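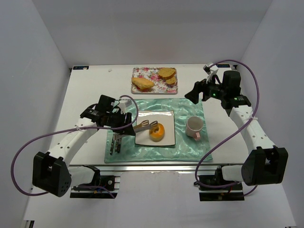 Breakfast with Trulleck: a talk with the builder of a two-armed table setter

9 September 2021

I got to the shared workshop in Clarnel a little before lunch, hungry, which was a mistake. If you're going to spend three hours watching machines handle a donut, eat first. I had my notebook, a bag of questions from readers, and no breakfast in me at all.

The builder met me at the door with a screwdriver behind one ear. She asked me to leave her name out ("my day job has opinions about side projects") so she's just going to be the builder here, and the robot can have the name, which it likes better anyway. The robot is Trulleck. It's two arms on a rail across the front of a white table, with pale walls on three sides, and it has taken over the corner where the workshop used to keep its drill press.

"I still owe people for that," she said. "The drill press is by the sink now. People hit their elbows on it when they wash their hands."

I asked the obvious thing first: why food?

"I wanted a job I'd understand without looking anything up," she said. "I know what a set table looks like. You know too. If I'd picked something like sorting screws I'd be squinting at a screw every time to see if it was the right one. With a plate and a mug I can stand across the room with a coffee and tell you if it's wrong."

She'd also tried other things before, for the record. There was a winter of block stacking ("so dull, so unbelievably dull") and a short, expensive stretch of towel folding. Then in March she put a plate down on the table just to have somewhere to rest a sandwich, and started wondering how an arm would get the sandwich off it. That was that!

How the thing went together

I'll admit I'm more of a woodworker than an electronics person, so I'd braced myself for the part of the talk where I nod a lot. It was better than I feared. Her explanation of the frame was nearly all about bolts and squareness, and I can follow bolts and squareness all day.

"The rail came first," she said. "Aluminum, straight across the front. Both arms bracket onto it. On the first version I screwed each arm to the tabletop by itself and they never agreed about anything. One would be a hair rotated, I'd fix it, then the other one would be off. Putting them both on one piece of metal got rid of a whole category of swearing."

The rail came from Jakubowski, the surplus place out past the car wash, where she says you can still talk to somebody about a length of metal and have it cut while you wait. The walls she did herself, twice. The first set wobbled every time an arm swung fast, and since there were shadows on them from the window, the cameras saw something different at four in the afternoon than they'd seen at ten in the morning.

"So I went pale, and plain, and I got picky about the lights," she said. "It's a very boring box. I'm proud of how boring it is. The stuff on the table gets to be the interesting part."

The stuff on the table is interesting, I'll give her that. There's a teal satiny cloth that ripples and shines, a pale pink mug, a square white plate with a dark rim, and a flowery dish that looks like it came out of an aunt's cupboard. (She says it was a thrift store find. I'm sticking with aunt.) I'd expected everything to be gray and labeled.

"The cloth is mean," the builder said, and she sounded pleased about it. "It's shiny, so it throws back light in wiggly lines, and it moves. A plate on a bare table stays put when you bump it. A plate on satin goes for a walk. I could make it easy and use a rubber mat, but who eats breakfast on a rubber mat?"

I asked about the cables, which are purple and loop up over the arms in a way I found kind of festive. Was that a style choice?

"They were what I had! I'd love to say I planned it." She does recommend leaving more slack than you think you want. Her first cables were cut neat and short, and she lost two connectors in one evening when an arm reached for the back corner and the cable didn't. Now there's a generous loop, and zip ties on the arm to keep it from wandering. She'll snip and redo the ties any time one starts to rub. There's a jar of cut ends on the shelf that I took for confetti.

Teaching by hand

Something I hadn't understood from our emails is how much of this is her own hands. When she's collecting practice runs, she moves a second set of handles and the arms on the table copy her. Every run gets saved. Later the computer chews through the pile and tries to come up with moves of its own. The program that keeps the pile in order is called Justico, and she wrote it herself over a long weekend with a head cold, so the menus are, in her words, "a little feverish."

"I've got 400 runs of the donut saved," she said. "Of the first batch I threw out nearly everything. I kept 31."

What was wrong with the others?

"Me, mostly. I was impatient. I'd come in too fast, or I'd do it a different way each time and think that was being creative. If I approach from the left on one run and then over the top on the next and then sort of scoop it like I'm bailing a canoe, the poor thing has no idea what I want. So I had to get consistent, and I had to slow way down. My sister came by and said it looked like I was doing tai chi at a pastry."

She let me have a turn on the handles. I'd like to report that years of hand planing gave me a delicate touch. I pushed the mug into the wall. The builder reached in, put it back, and said everybody does that, and I've decided to believe her.

We got onto the subject of tools after that – kitchen tools, I mean – and I could tell this was the part she'd been waiting for. The grippers have two fingers each. They can hold a mug handle or the edge of a plate well enough. Food is another matter, and she didn't want metal fingers pinching somebody's breakfast, so the arms use what a person would use.

"Tongs I thought would be the easy one," she said. "You squeeze, you lift. Except now you've got a gripper squeezing a thing that squeezes another thing. If you hold the tongs too far back they flop. Too far forward and the gripper can't close them all the way. There's one good place to grab them and I've put a dab of nail polish there on my practice pair at home so my own thumb would learn it."

And the spatula?
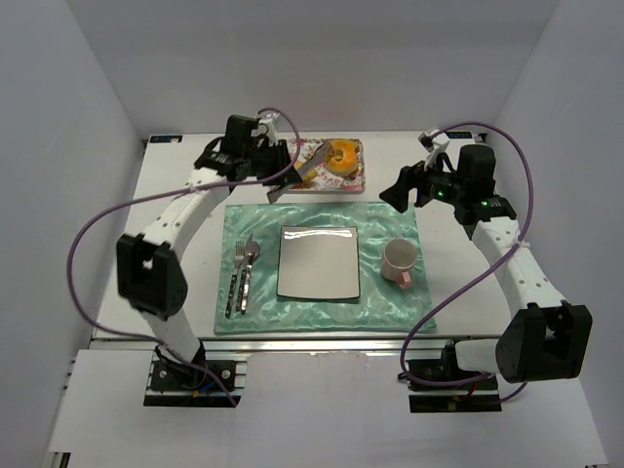 "The spatula has no squeeze at all, it's all angle," she went on. "You've got to get the blade down flat and go in low, and if you're a little steep you just shove the donut off the far side of the dish. I did that so many times. And the handle wants to twist in the grip when there's weight out at the other end. I wrapped it, I unwrapped it, I tried a different handle. In the end I changed where the arm holds it and quit blaming the handle."

I asked which one she'd pick if she could only keep one, and she made a face like I'd asked about her kids. Tongs for bread, she said finally. Spatula for anything with a glaze. She then talked for a good ten minutes about glaze, and I've cut all of it, and she knows.

The forks and knives are a newer piece of the project. Thin things lying flat are rotten to pick up with two fingers, and she's been trying to get the arms to lay them down side by side to the left of the plate, pointing the same way. "My grandmother would want the knife on the other side," she said. "I know. I've had the emails. I'll do a version for the grandmothers."

What it costs her, and what's next

The arms were the big purchase and she wouldn't give me the total ("my day job has opinions, and so does my husband"). The rest is workshop membership, scrap, and evenings. Her share of the space is split with 4 other members who use the same bench for bikes and guitars, and they've worked out a rota that's taped inside the cabinet door. Guitar finish and satin cloth don't mix, she told me, in a voice that closed the subject.

A lot of you wanted to know if a beginner could build one. I put it to her exactly like that.

"One arm, sure. Start with one! Put it on something heavy, get it to pick up a cup, and do that until you're sick of cups. The second arm is more than double the work. They can hit each other, for one thing, and they will, and it makes a noise you feel in your wallet." She keeps a stop button by her left knee and told me to put it where you'd smack it by accident, not somewhere tidy.

Next up is pouring, with dry rice to start, and she's going to lay down a tray first. She wants to try the whole table in one go by the end of the winter, cloth to cutlery, without her touching the handles. Right now she does it in pieces and resets things herself between tries. I asked what she'd do on the day it works all the way through.

"Sit down and eat, I guess. I'd have to bring a chair over."

I got my own lunch from the bakery across from the workshop on the way out. The lady asked if I wanted it in a bag and reached for the tongs, and I'm afraid I watched her hand the whole time, and she noticed. If you've got questions for the builder, send them along to me and I'll pass them on. She's especially interested in hearing from anyone who's gotten a gripper to pick up a butter knife off a slick cloth without chasing it.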